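Kowalchuk Furniture Exchange opens second showroom for used tables and chairs in Drinport

Nerkville company brings its marble-look tables, office chairs and dressing tables to the coast from January
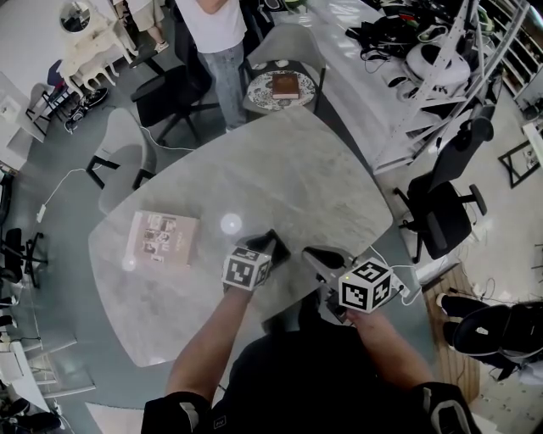

DRINPORT, January. Kowalchuk Furniture Exchange, the Nerkville company that buys, cleans and sells used furniture for homes and small offices, is pleased to announce the opening of its second showroom. The new place is on the upper floor of the former Fudero paint store in Drinport, and the public is invited to visit from Thursday at 10 a.m.

The showroom will present more than used desks. Customers will find large and small tables, office chairs with casters, shell chairs, stools, shelving, cabinets and dressing tables with mirrors. All pieces can be touched, tried and moved by the visitor. Nothing is behind a rope.

"In Nerkville we learned that people do not buy a table with their eyes only," said Amrit Marchand, founder of Kowalchuk Furniture Exchange. "They want to put the hands on it, sit down, put a book on it, and ask a friend to stand at the other side. In Drinport we give them a full floor to do this."

The company was started in Nerkville 14 years ago in a rented garage on Kowalchuk Street, and it has kept the name of the street. In the last year it found new owners for 713 pieces of furniture. Most of them came from family homes, closed offices and hair salons.

Tables without corners

A special part of the Drinport opening is a group of large tables with rounded and irregular outlines. The company has collected tables of this shape for several years, and it has noticed a growing demand. Families like them for small children. Offices like them because more people can sit close together and no person must sit at the head.

The tops with a light grey marble pattern are the most requested at this moment. They go well with black office chairs and also with light grey chairs, so the customer does not need to change the whole room. A pale top also makes a dark room feel larger.

Visitors should know that a pale, smooth top can reflect a ceiling lamp quite strongly. The showroom staff will advise customers to think about where the lamp hangs before they decide where the table will stand. A lamp with a cloth shade is a simple help. Moving the table by the length of one arm is often enough too.

"Some customers come back after one week and tell me the table is too shiny," said Marchand. "Then I visit them and I see a bare bulb exactly over the middle. The table is a good table. We change the bulb and we drink a tea."

Small tables and reading corners

Beside the large tables, the showroom will offer small round side tables, including models with black-and-white patterned tops. These are meant for the place beside a chair, where a person can leave a hardcover book or a cup. Kowalchuk Furniture Exchange recommends to choose a side table which is not higher than the arm of the chair. When the chair has no arms, the seat height plus the width of one hand is a good measure.

Light grey molded chairs are a practical partner for such a table. They are easy to wipe and easy to carry up the stairs. The company will sell them as single pieces and in mixed groups. Customers who look for a perfect set of six are kindly asked to leave their telephone number, as complete sets arrive seldom and leave quickly.

Chairs for work

Office chairs are the largest group in the company's stock. Every chair is checked in the Nerkville workshop before it goes to the floor. The gas lift, the casters and the five-star base are examined, the seat is cleaned with steam, and loose armrests are tightened or taken away. Chairs that cannot be made safe are used for parts.

Chairs are available with armrests and without. For work at a table with a curved outline, the company advises customers to try both types. Armrests can touch the edge of the table and keep the person too far from the work. This is best found out in the showroom and not at home.

Prices for checked office chairs begin at 100 dollars. Large tables begin at 200 dollars.

White dressing tables find new rooms

The company also wishes to give more attention to the ornate white dressing table, with carved curved legs and a round mirror. For a long time this kind of furniture was difficult to sell. Now younger customers ask for it, and they do not always put it in the bedroom. Some use it in a hallway for keys and letters, and one customer in Nerkville has made hers into a sewing place.

Carved legs need a little care in transport. The company wraps every leg by itself and takes the mirror off before the piece goes in the van. Customers who bring their own vehicle will receive old blankets at the door, and they may return the blankets at any time.

Ordering a room before buying

To celebrate the opening, Kowalchuk Furniture Exchange will offer a free talk on each Thursday evening of the month, at 6:30 p.m., about how to arrange a room which has more than one use. Many customers eat, work and do hobbies in the same room, and the talk is prepared for them. Subjects will include:

How much floor to leave between a large table and the wall, so that a chair with casters can roll back
Where cables should run when a table stands in the centre of a room
How to use a long workbench along one wall, and what to keep off it
Open shelving or closed cabinet, and what belongs in each
Which chairs can be left out and which should be put away

"Cables are the first question in every house," said Marchand. "The table is in the middle and the plug is at the wall. I tell people to follow the wall as far as possible and cross the floor only one time, at a place where they do not walk. Under a chair they use every day is a bad place."

The talks are free of charge. Places can be reserved at the counter or by telephone. Children are welcome, and the stairs have a handrail on both sides. Customers who cannot use the stairs may ring the bell at the loading door, where a lift goes up to the showroom.

Selling furniture to the company

Residents of Drinport who wish to sell furniture can bring photographs to the counter during opening hours. The company gives an offer on the same day when the photographs are clear and the measurements are written down. Length, width and height are needed, and for a table with an irregular outline please measure at the widest point. Damage should be shown and not hidden. A scratch does not always make the price lower.

The company does not buy mattresses, cribs or upholstered pieces which have been stored in a damp place.

Delivery

Delivery inside Drinport is made on weekdays. The two drivers carry the furniture to the room of the customer's choice and take the wrapping back with them. For large tables, please measure the doorway and the turn of the stairs before ordering. The legs of most tables can be taken off, but the top cannot be made smaller.

The Nerkville showroom remains open with its usual hours and the same telephone number. Furniture can be moved between the two showrooms on request, normally inside one week.

About Kowalchuk Furniture Exchange

Kowalchuk Furniture Exchange buys, repairs and sells used furniture for homes and small offices in Nerkville and Drinport. The company is owned by its founder, Amrit Marchand, and runs its own repair workshop in Nerkville.

Media contact
Amrit Marchand
Kowalchuk Furniture Exchange, Drinport showroom
Former Fudero building, upper floor
Interviews are possible on weekday mornings, in English or French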